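白い天板のくすみ、何で拭いてますか

clerau43
作業机の天板を白に替えて2か月。つやのない白で、部屋は明るくなったけれど、うっすらしたくすみが気になってきました。水拭きだけだと筋が残ります。Pumeckの中性クリーナー(828円)を買うか迷い中。

Yolanda Marín
うちも白です。中性洗剤を薄めて拭き、水拭き、最後に乾拭き。クリーナーは買っていません。

mizuiro_desk
メラミンスポンジが早いですよ。軽くこするだけ。

Aurelio Prieto
メラミンは反対。つや消しの面だと、こすった所だけ光って戻らなくなります。前の机で後悔しました。

mizuiro_desk
力の入れ方次第だと思います。うちは何ともないです。

clerau43
メラミンは保留にします。机の写真を貼ります。
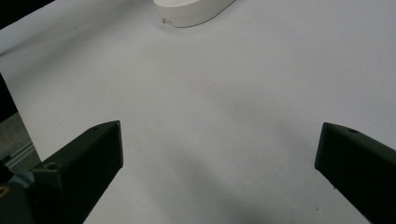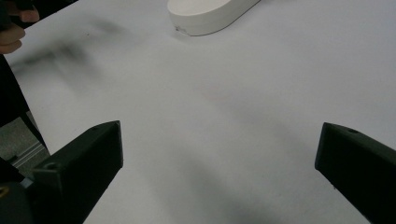 Milagros Vidal
つや消しの白なら、まず布を替えてみては。毛足の短いマイクロファイバーを固く絞って、一方向に拭く。円を描くと筋が残りやすいです。あと、影とくすみは見分けにくいので、照明の向きを変えて確かめてからのほうがいいと思います。

Yolanda Marín
布は大事ですね。私は1,000円の3枚組を使い回しています。

Aurelio Prieto
アルコールも、塗装の天板なら目立たない所で試してから。

clerau43
今夜、薄めた洗剤と乾拭きでやってみます。だめならPumeckを買います。

コメント 43件 シェア 2

関連トピック
・Vinariの引き出し、きしみの直し方
・白いデスクマットは黄ばむ?
・Kozłowskiの脚は高さ調整できますか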